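Buto Rugby Club Confirms Move to Furkier Ground for Spring Fixtures
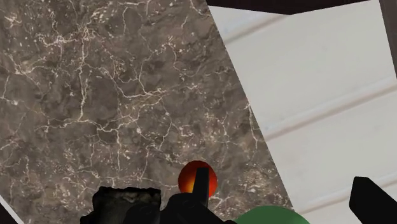 Buto Rugby Club will play its remaining home matches of the season at the Furkier Ground while the pitch at Skandivden Park is dug up and relaid. The move takes effect in February and covers all senior men's and women's fixtures, along with the final rounds of the under-18 league.

The club reached an agreement with the owners of the Furkier Ground after talks that began before the winter break. The ground has a standing and seated capacity of 2000, floodlights on both sides and four changing rooms. It was last used for league rugby three seasons ago and has hosted mainly school and county matches in the meantime.

Drainage at Skandivden Park has been a problem for several years. Two home matches were called off in the first half of this season when water stood on the lower side of the field, and a third was stopped at half-time and replayed later. An inspection by the club's ground contractor, Fröhlich, found that the old clay pipes under the east touchline had collapsed along most of their length. Patching them was considered, but the contractor's advice was that the whole system should be replaced.

Fröhlich will remove the existing turf, lay new drains across the full width of the pitch and bring in a sand-based topsoil before reseeding. The in-goal areas will be leveled at the same time. Work is planned to take 15 weeks, and the grass will then be left to establish through the summer. The club expects to return to Skandivden Park for the opening home match of next season.

"We would have liked to finish the season on our own pitch, and we know many supporters feel the same," a club spokesperson said. "Players and visiting teams need a surface that can be relied on in wet weather. Starting now gives the new grass the longest possible time to root."

The senior men are in third place in the regional league with 11 wins and will open their run at the Furkier Ground against the current leaders. Kick-off is at 3 p.m. The senior women play their first match there two weeks later, also at 3 p.m. Under-18 matches will start at 11 a.m. All other kick-off times stay as printed in the fixture list unless the league announces a change.

Tickets

Season tickets remain valid for every relocated match. Holders do not need to exchange them and should bring their card to the main gate as usual. Reserved seats at Skandivden Park cannot be matched one for one, so seating in the covered stand at the Furkier Ground will be first come, first served. A block at the north end of the stand will be kept for wheelchair users and their companions. Supporters who need a place there should contact the ticket office before the day of the match.

Single match tickets will be sold at the same prices as before, online and at the gate. Children under 11 get in free with an adult. Season ticket holders who cannot travel to the new venue may ask for a partial refund covering the matches left to play. Requests must reach the ticket office before the first relocated fixture.

Getting there

The Furkier Ground is 3 miles from Skandivden Park. A shuttle bus will leave from the Skandivden Park parking lot 90 minutes before each senior kick-off and again 45 minutes before. Return buses will leave when the match ends and half an hour later. The bus is free to anyone with a match ticket. Parking at the Furkier Ground is limited, and the side streets near the east gate are for residents only on match days.

Training and clubhouse

Senior training will move to the artificial field behind the Furkier Ground on the usual evenings. Junior training will continue on the back field at Skandivden Park, which is not part of the construction area. Parents are asked to use the north entrance, as trucks will be coming and going through the main one.

The clubhouse at Skandivden Park will stay open during the work, including the bar and the function room. Existing bookings are not affected. After matches, both teams will be hosted in the pavilion at the Furkier Ground, and food will be served there from one hour before kick-off.

The project is being paid for from the club's ground fund and a loan that members approved at the last general meeting. There will be no increase in membership fees this year.

Progress updates will be posted on the club website and on the notice board in the clubhouse.

Media contact: Press Office, Buto Rugby Club, Skandivden Park. Requests for press seats at the Furkier Ground should be made at least two days before each match.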